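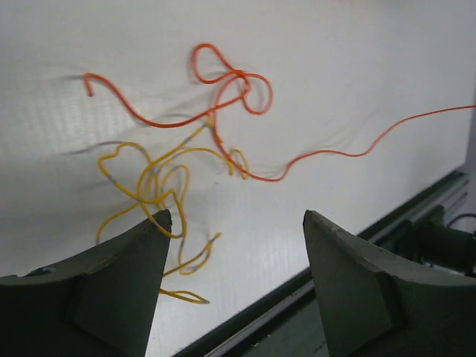
Orange-red cable and yellow cable, both tangled, on a white tabletop.

Parnatcombe hall, walk-through before the craft fair. My comments are under each item, so skip to the ones marked NO if you're in a hurry (Henrique, I know you are).

1. Front doors open fully and stay open: YES
The left one still sticks at the bottom. A good shove does it, but I'd like it planed down before November when the damp gets in.

2. Exit signs lit: YES
All of them, even the one over the kitchen hatch that gave us so much grief last year!

3. Exit routes clear: NO
Stacked chairs in the back corridor again. I moved enough to get by – the rest need to go under the stage. Please don't let the Gutura stall set up across the side door either, no matter how nicely they ask.

4. Extinguishers in place and in date: YES
Tags checked, pins in, gauges in the green. The one by the stage is hanging a bit crooked on its bracket.

5. Extension cords and power strips: NO
Anything knotted gets undone and checked along its whole length before it's plugged in. Two cords had nicks in the jacket, so I've put red tape on them and locked them in the office. No strip plugged into another strip, please, and nothing running under the rugs.

6. Load on the kitchen circuit: SEE COMMENT
The big urn is rated at 3,000 watts and it has to have a circuit to itself. Olga Godinho wants to bring her waffle iron (yes please!) but it'll have to go on the other wall.

7. Tables sound, legs locked: YES
I leaned on all 56 of them and my palms are sore. One wobbler, folded up and turned to face the wall.

8. Floor dry, mats flat: YES
The mat by the restrooms curls at one end. Double-sided tape is on my shopping list.

9. First aid box complete: NO
Out of medium bandages, and the burn gel is past its date. Carvalho's on the corner carries both.

10. Headcount limit posted: YES
It's 300, and the sign is finally at a height people can read.

11. Outside lights and ramp: YES
Ramp swept, rail solid. The parking lot light takes a few minutes to warm up, so switch it on by 4:30 p.m.

Still open: items 3, 5, 6 and 9. I'll be back at the hall the evening before we open, and the key is with Kemilness next door if you get there first.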